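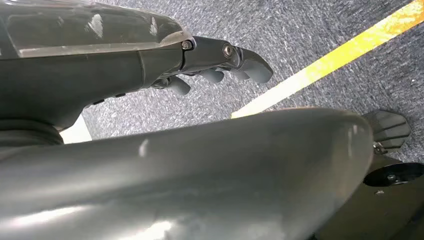

Fig. 4-1. Gray speckled carpet.

Section 4: Cleaning Low-Pile Carpet

This section covers the Sundilley 71 on low-pile carpet, meaning the short, tough kind found in offices, hallways and finished basements. For shag, wool rugs and anything with a fringe, go to Section 5, and bring patience.

If your machine is still in the box, go back to Section 2. We know you skipped it.

4.1 Know your carpet

Speckled carpet was designed to hide dirt and is very good at its job. It will look fine for years, and then one day you will move a filing cabinet and discover what color you bought. Solid colors give you more warning. Either way, go by how the carpet feels under your hand. If the pile is stiff or tacky, it needs cleaning, whatever your eyes say.

Before the first use on any carpet, do a color test:

1. Pick a spot no one looks at. Inside a closet is traditional.
2. Mix one capful of Gurkico Low-Pile Solution with a cup of warm tap water.
3. Dampen a white cloth and press it on the spot while you count to sixty.
4. Look at the cloth. If it is gray or brown, that is dirt, and you may continue. If it matches the carpet dye, stop and call a professional.

Note: A white cloth means a white cloth. A red dish towel will give you exciting results that mean nothing.

4.2 Before you start

1. Move the furniture. Going around the furniture is also possible, and the outline will be there to remind you.
2. Vacuum. Go over the whole floor once in each direction. The Sundilley 71 is a wet machine and does not replace a vacuum. Dry grit that goes in as dust comes out as mud, most of it into the brush bearings.
3. Pick up paper clips, staples and coins by hand.
4. Open a window or turn on a fan.
5. Check the brush for hair and string left over from last time. See 6.3 for removing the brush, which takes one coin and less strength than you think.

CAUTION: Do not use the machine over floor outlets, power strips or extension cord connections. Tape a floor outlet cover closed is not enough. Stay a full arm's length away and do that part with a damp cloth, with the power to the outlet off.

4.3 Filling the clean tank

The clean tank is the clear one with the blue cap. The recovery tank is the one that will never be clear again.

1. Switch the machine off and unplug it.
2. Lift the clean tank straight up by its handle. If it resists, the latch is still down.
3. Unscrew the blue cap and fill with warm tap water to the lower line. The tank holds 2 gallons when full.
4. Add solution up to the upper line. The lines are not suggestions. Extra solution leaves residue, residue is sticky, and a sticky carpet gets dirty faster than the one you started with.
5. Screw the cap back on, turn the tank upside down over a sink and wait ten seconds. A drop or two is normal. A stream means the gasket is folded. Reseat it or order a new one (part 1296).
6. Set the tank back on the machine and press until it clicks.

CAUTION: Never put bleach, vinegar, laundry detergent, dish soap or boiling water in either tank. Dish soap in particular makes foam, and the foam goes into the motor. This is not covered by the warranty, and our service desk can always tell.

4.4 Cleaning

Start at the corner farthest from the door. People who start at the door finish the job standing in a far corner with wet carpet on all sides, and must then decide what kind of person they are.

1. Plug in the machine and set the dial to LOW PILE.
2. Tilt the handle back until the brush starts.
3. Squeeze the trigger and pull the machine slowly toward you. A slow pull is one step per two seconds. It will feel silly.
4. Release the trigger at the end of the stroke and push forward over the same strip. This is the drying pass.
5. Do one more drying pass, trigger released.
6. Move over and overlap the last strip by the width of your hand.
7. Repeat until you reach the door or the clean tank runs out. The pump gets louder when the tank is empty.

Watch the water in the recovery window. The first tank is usually the color of strong coffee. Most people call someone over to look at it. When the water comes up the color of weak tea, that area is as clean as it is going to get.

Note: Do not go over the same strip more than twice with the trigger squeezed. Soaked backing takes days to dry and can smell like a dog you do not own.

4.5 Stubborn spots

For spots that survive the first pass, turn off the brush and use the Plondus hand tool supplied with the machine (the one in the bag you put somewhere safe).

1. Spray the spot lightly with the hand tool.
2. Wait five minutes.
3. Work from the outside of the spot toward the middle. Blot, do not scrub.
4. Draw out the water with the trigger released.

Coffee, mud and most juices will come out. Printer toner, candle wax and old nail polish will probably not. Rust marks from furniture feet need a rust remover made for carpet, and may have outlived the furniture.

4.6 Emptying and drying

1. Empty the recovery tank when the float rises or the suction drops. Use a toilet or utility sink.
2. Rinse the tank with plain water and leave the lid off overnight. A recovery tank stored wet and closed in December will introduce itself in the spring.
3. Rinse the brush under the tap and stand it on end to dry.
4. Keep people and pets off the carpet until it is dry to the touch. Allow six hours with a fan, longer in damp weather.
5. Put the furniture back only when the carpet is fully dry. If you cannot wait, slide a square of foil under each leg.

Spots that come back the next day are called wicking. Dirt deep in the pile has traveled up as the carpet dried. Go over the area once more with plain water and two drying passes.

4.7 If something seems wrong

Brush does not turn: The handle is upright, or there is a sock in it. Unplug before checking.

No spray: Clean tank not clicked in, or the filter is clogged. See 6.5.

Water left on the floor: You are going too fast. If you are sure you are not, check the recovery tank lid for a gap.

Error light blinks 164 on the display: Motor too warm. Switch off, wait thirty minutes, do something else.

Carpet looks the same as before: See the remarks on speckled carpet in 4.1.

Gurkico Floor Care, Sundilley 71 User Guide. Section revised 3/20/19.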